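Visit Report: Manipulation Research Laboratory, Kallo Institute

Prepared by Tuulikki Ojala for the Kinnunen Foundation

Purpose of the visit

On October 28, 2024, a delegation from the Kinnunen Foundation visited the Kallo Institute to review progress on Trallora, a three-year project on teaching robots to carry out household tasks. The Foundation was represented by Esko Halonen and the undersigned. We were received by Irja Heiskanen, who leads the project, and Tainá Brandão, who is responsible for data and training.

The visit followed the interim report submitted in January. That report left two matters open: whether demonstrations recorded away from a robot could replace those recorded on one, and how the group intended to handle thin plastic and other soft materials.

Opening session

Dr. Heiskanen presented the method. A person performs a task with a hand-held gripper that carries its own camera. The recordings are processed to recover the path of the gripper and the opening of its jaws, and a control policy is trained on the result. The robot arm in the laboratory is fitted with jaws of the same shape, so that the view in training and the view in use are as close as the group can make them.

The collection now holds 2207 accepted demonstrations across 16 tasks. A further 633 were rejected, most of them for lost tracking when the camera came too close to a plain surface. Mr. Halonen asked whether rejected recordings are kept. They are stored with a reason code, and Ms. Brandão has used them to revise the instructions given to new operators.

Results to date

The group compared two policies for each task, one trained on hand-held recordings and the other on recordings made by steering the robot arm directly. The same recording time was allowed for both. On 14 of the tasks the hand-held policy performed as well or better. The exceptions were wiping a vertical surface and closing a tight lid, both of which depend on force that the camera does not record.

Dr. Heiskanen was careful to limit the claim. All trials were run in one building, with one model of arm, and the lighting was changed only between two settings. Testing at the Wullmont site is planned, but the schedule depends on delivery of a second arm.

Demonstration area

The delegation then moved to the recording rooms, where Aatos Leinonen supervises the operators. Recording takes place among ordinary furnishings, and the operators are asked to work at the pace they would use at home. Mr. Leinonen explained that very slow demonstrations produce a hesitant robot, and that this had cost the project most of its first spring.

Waste bin tasks belong to the soft materials group, which the Foundation had asked to see. White plastic against a white liner is difficult for the vision system — edges are faint and the folds differ in every recording. Operators may use the free hand to steady the liner at the rim while the gripper holds the plastic. Recordings of this kind are labeled as two-handed, and the group has not yet settled how a single robot arm should learn from them.

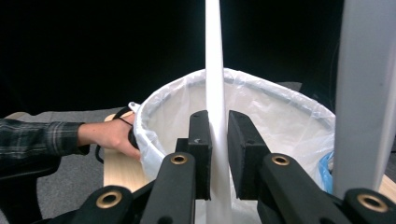
Discussion and follow-up

Mr. Halonen asked for a clearer account of the two-handed recordings, in particular whether they are included in the totals reported for each task. Ms. Brandão confirmed that they are included and agreed to list them separately in the next report. Dr. Heiskanen will also send the trial protocol for the Wullmont site before testing begins.

The Foundation thanks the staff of the Kallo Institute for their time. Comments on this report may be sent to the undersigned.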